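Modul Arbeitsplatzgestaltung in der Kleinteilmontage
Handout zur Einheit 4: Die Arbeitsfläche
Kursleitung: Gion Moser
Stand: Freitag, 28. August 2020

Worum es geht

In den ersten drei Einheiten ging es um Sitzhöhe, Greifraum und Beleuchtung. Jetzt kommt die Fläche selbst dran, also das, worauf das Teil liegt, während daran gearbeitet wird. In vielen Betrieben wird sie einmal angeschafft und danach nie mehr angeschaut. Wer an Kleinteilen arbeitet, merkt den Unterschied zwischen einer guten und einer schlechten Fläche spätestens am Nachmittag.

Bitte die Notizen aus Einheit 3 (Beleuchtung) mitbringen, wir brauchen die Begriffe Direktblendung und Reflexblendung.

Farbe und Kontrast

Die Fläche soll matt sein und sich in der Helligkeit vom Teil unterscheiden. Reines Weiss ist für dunkle Teile brauchbar, blendet aber bei starkem Licht von oben. Für gemischte Teile nimmt man gedämpfte, helle Töne: Grau, Beige, Blassgrün. Schwarze Gehäuse und Scheiben sind darauf gut zu finden. Bei weissen Kleinteilen wird es schwieriger, dort hilft meistens nur der Schatten an der Kante. Ein flacher Lichteinfall von der Seite macht diesen Schatten sichtbar, eine völlig gleichmässige Ausleuchtung nimmt ihn weg.

Dunkle Flächen sind ein Sonderfall. Sie eignen sich für Plätze, an denen nur helle Teile vorkommen, und müssen öfter gewischt werden, weil man jedes Staubkorn sieht. 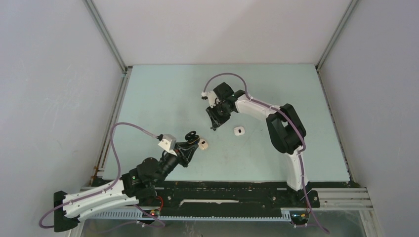 Zum Kontrast gehört auch die Umgebung. Seitenwände und Rückwand sollen ruhig sein, ohne Aushänge im direkten Blickfeld. Arbeitsanweisungen gehören an eine Stelle, zu der man den Kopf bewusst dreht. Kratzer und Scheuerspuren an den Wänden stören die Arbeit nicht, sie zeigen aber, wo regelmässig etwas anstösst. Bei der Begehung also mit aufnehmen.

Ränder und Fugen

Verlorene Kleinteile liegen fast immer am Rand. Zwischen Platte und Profil bleibt oft eine Fuge, und was dort hineinfällt, kommt ohne Werkzeug nicht mehr heraus. Drei Lösungen sind üblich:

Fuge mit einem Profilstreifen schliessen. Sauber, aber beim Plattenwechsel muss der Streifen weg.
Umlaufende niedrige Kante aufsetzen. Hält Teile zurück, stört jedoch den Unterarm, wenn sie auch vorne sitzt. Deshalb vorne weglassen oder abrunden.
Arbeitsmatte einlegen, die kleiner ist als die Platte. Alles, was ausserhalb der Matte liegt, gilt als nicht mehr im Prozess und wird geprüft, bevor es zurückkommt.

Die dritte Lösung kostet am wenigsten, verlangt aber Disziplin.

Ablageordnung

Auf der Fläche liegt nur, was für den laufenden Arbeitsschritt gebraucht wird. Teile, die zusammengehören, liegen nebeneinander und überdecken sich nicht. Runde Teile kommen in eine Mulde oder auf eine rutschhemmende Unterlage, flache Teile mit der Kennzeichnung nach oben. Fertige Teile verlassen die Fläche sofort – auch dann, wenn der Behälter noch fast leer ist.

Rechenbeispiel

Nutzfläche 600 mm tief. Bei der vereinbarten Armlänge endet der bequeme Greifraum 70 mm vor der hinteren Kante. Dieser hintere Streifen bleibt frei von Teilen. Für die Arbeit stehen also 530 mm zur Verfügung. Wer den Streifen trotzdem als Ablage nutzt, beugt sich bei jedem Griff nach vorn. Zur Erinnerung: Das war das Thema aus Einheit 1.

Reinigung

Gewischt wird bei Schichtwechsel, feucht und ohne Lösungsmittel. Schienen und Eckprofile werden wöchentlich abgesaugt. Braune Flecken an Metallteilen nicht einfach überstreichen, zuerst klären, ob es Rost, Fett oder Kleberreste sind.

Aufgabe bis zur nächsten Einheit

Nehmen Sie einen Arbeitsplatz in Ihrem Betrieb auf: Skizze von oben mit Massen, Farbe der Fläche, Fugen, Lichtrichtung. Markieren Sie 5 Stellen, an denen ein Kleinteil liegen bleiben oder verschwinden könnte. Umfang höchstens zwei Seiten. Abgabe bei Solène Carré, Fragen zur Skizze an Akash Kashyap.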